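Unero Work Shirt, Long Sleeve
Tultmont Workwear / Shirts / Long sleeve

Item 2224-L
Price: $76.00
In stock. Ships from our Briltholm warehouse in two business days.

Color: Blue, Slate, Sand
Size: S, M, L, XL, 2XL, 3XL
Size 3XL in Sand is back in April.

The Unero is a long-sleeve work shirt for warm weather and indoor jobs. It is cut straight through the body with a little extra room across the shoulders, so it doesn't pull when you reach overhead. The tail is long enough to stay tucked in when you bend or kneel.

We have sold this shirt in one form or another for nine years. The current version has a wider collar band and a deeper left chest pocket than the old one. The buttons were moved down slightly at the neck after a lot of customers told us the top one sat too high. If you own the earlier shirt, order the same size you have now.

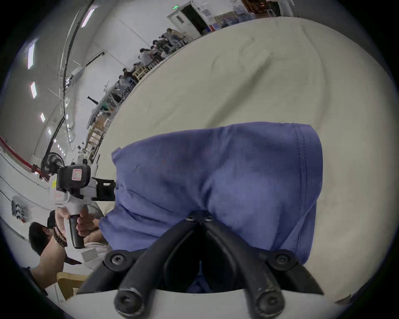 The cloth comes from the Workneh mill and is a blend of 70 percent cotton and 30 percent polyester. It is light, it lets air through, and it dries on a line in an afternoon. It will wrinkle if you leave it in the basket. Most people who wear it for work don't iron it. If you want it flat, use a medium iron while the shirt is still a bit damp.

Details
Two chest pockets, left one with a pen slot
Button cuffs with two positions
Double-stitched side and shoulder seams
Box pleat at the back
Locker loop
Spare button sewn inside the tail
Weight, size L: 507 grams with packaging

Sizing
Measure around the fullest part of your chest with the tape level.
S: 35 to 37 inches
M: 38 to 40 inches
L: 41 to 43 inches
XL: 44 to 46 inches
2XL: 47 to 49 inches
3XL: 50 to 52 inches
Sleeves are 34 inches on size L, measured from the center back of the neck. Between sizes, go up if you wear a T-shirt underneath. Expect the body to lose half an inch in length over the first few washes. The sleeve lengths above already allow for shrinkage.

Care
Machine wash warm with like colors. Tumble dry low or hang. No bleach. Slate should be washed alone the first time. Grease marks come out best if you rub in dish soap and leave it for an hour before washing.

Not suitable for welding or any job that calls for flame-resistant clothing. See our FR page for those shirts.

Name patches and embroidery
We can sew a name patch over the right pocket for $6.00 per shirt. Company logos are embroidered in house and need a one-time setup. Allow eight business days. Shirts with names or logos can't be returned unless we made the mistake. For orders of 24 shirts or more, write to Amanuel Fikre at the trade desk and include your sizes, colors and delivery address.

Returns
Unworn, unwashed shirts can be sent back within 60 days for a refund or a different size. Keep the tags on. We pay return shipping on the first exchange. A seam that opens in the first year will be repaired or the shirt replaced.

Customers also bought
Unero Work Shirt, Short Sleeve
Tultmont Canvas Work Pants
Tultmont Crew Socks, four pairs

Page updated 15 October 2025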